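Hovwood students teach a robot arm to handle pipette tips

A group of students at Hovwood Technical College is spending the spring term on a job that most lab workers do without thinking: taking a pipette tip out of its box and putting it back where it came from.

The project, called Urari, is part of the college's second-year automation class. Three teams are sharing one robot arm, one gripper and a box of tips with a green top. By the end of the term each team is expected to have a program that can pick up a tip, hold it over a marked point on the table, and return it to an open hole in the rack.

Masanobu Ueda, who teaches the class, said he picked the task for its size. Earlier classes worked with blocks and cans, and he felt the students were getting through the assignments without having to think much about where the gripper was.

"With a block you can be off by quite a bit and still pick it up," Ueda said. "With a tip you find out right away. It leans, or it pops out, or you push the whole box across the table."

The tips are clear plastic, long and narrow. They weigh very little and bend if they are squeezed too hard. They are also difficult for a camera to pick out against a shiny surface, a problem that two of the three teams ran into during their first week.

Each team has taken a different approach. The first, led by Javiera Cisternas, is working from fixed positions. The students measured the rack, wrote down the location of every hole they plan to use, and had the arm go to those points in order. The method works as long as the rack does not move, and the team has spent much of its time finding a way to put the box down in the same spot after every session. It is now testing a corner stop that clamps to the table.

The second team is using a camera. Nithin Iyer, a member of that group, said the students began by trying to detect the tips themselves and gave up after a few days of poor results. They now look for the green plate, which stands out well, and work out the positions of the holes from its corners.

"The plate is easy," Iyer said. "It's a big green rectangle. The tips disappear on you depending on where the light is."

The third team is recording movements made by hand. A student guides the arm through the pick and the return, and the recordings are used later to train a program that makes the same kind of movement without help. Team member Kanini Barasa said the group set a goal of 600 recordings by the end of the term and is a little more than halfway there. A single recording takes less than a minute when it goes well. Most of the time goes into resetting the table between attempts.

Barasa keeps a notebook of the attempts that fail. The most common entry is a tip that was gripped slightly off center and swung to one side on the way up. The team changed the way it approaches the rack after noticing how many of those happened at the back row, where the gripper has to reach past the tips in front.

Students in all three teams said that letting go of the tip has been harder than picking it up. The narrow end has to find a hole that the gripper partly hides from view, and a small error at the wrist becomes a larger one at the far end of the tip. Cisternas said her team's program could pick up tips on its second day of testing. It took until the fifth week to put one back.

Grip force has been another sticking point. The gripper was set up for heavier parts, and at its original setting it left marks on the plastic. The teams agreed on a lower setting that everyone now uses, so that results can be compared. Cisternas's group wanted it slightly higher and was outvoted.

The class meets in the robotics room on the ground floor of the Marras Building. Table time is booked in blocks of 45 minutes, and a sign-up sheet on the door fills quickly once the due date for a progress report gets close. Students are asked to leave the arm raised and the rack closed when they finish. The evening blocks, which were added in March, have turned out to be the most popular, partly because sunlight from the windows no longer reaches the tabletop.

Reflection off the table has come up often enough that Ueda considered covering it with a dull mat. The teams asked him not to. The camera team had already adjusted its program to deal with the glare, and the third team did not want half its recordings to show a different surface from the other half. The table has stayed as it is.

Support for the project came from Orkier, an equipment supplier in the area, which gave the college a supply of tips and racks and sent an engineer, Ruairí Heffernan, to visit the class. Heffernan spent an afternoon with each team and will come back for the final demonstration.

He said he was interested in how the students were dealing with cables. On his first visit the cables on one team's setup were tied so tightly that the wrist could not turn all the way. The students have since left more slack and changed the order of their movements so the arm does not wind up on itself.

"Cable routing isn't in the textbook, or if it is, it's half a page," Heffernan said. "They lost a day to it. Everyone in this line of work has lost a day to it."

The final demonstration is set for the last week of May. Each team will get 10 attempts with tips placed by someone from another team. A point is given for a clean pick, a second for holding the tip over the mark without touching the table, and a third for returning it to the rack. A tip that is dropped can't be picked up by hand and tried again. The rack may be turned slightly between attempts, a rule that Cisternas's team argued against when the scoring was announced. Ueda kept the rule but limited the turn to a few degrees.

The score makes up part of the course grade. The rest comes from a written report, in which the teams have to explain at least one thing they tried and dropped. Ueda said the reports tend to be better than the students expect, and he has kept several from past years for new classes to read.

What happens to Urari after May has not been decided. Barasa and Iyer have asked to continue over the summer with a combined version, using the camera to find the rack and the recorded movements to handle the tip. That would depend on whether the room is open, which the college has yet to confirm. Ueda has also talked with the biology department about a later project in which the arm would fit tips onto a real pipette, although he said the class is not close to that yet.

The demonstration is open to other students and to families. It starts at 2 p.m. in the robotics room, and visitors are asked to use the side entrance, as the front doors of the Marras Building will be closed for repairs. Seating is limited, and the class plans to put a screen in the hallway for anyone who can't get in.

Until then the sign-up sheet is full. Iyer's team has the first block most mornings and has been using it to test picks from the corners of the rack -- the positions it expects the other teams to choose.

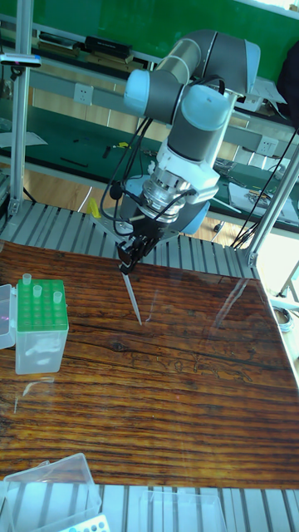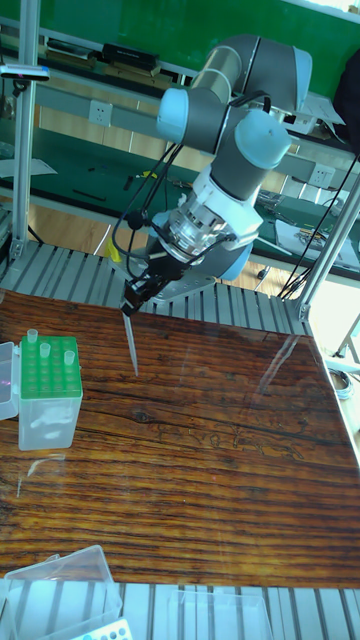 A pipette tip held in the gripper over the table, with three more standing in the green rack.

Masanobu Ueda

Students from other programs who would like to join the automation class next year can pick up a form at the engineering office. No earlier robotics course is required, but applicants should have finished the introductory programming class or be able to show similar work. The class is kept small because of the single arm, and places are given out in the order the forms come in.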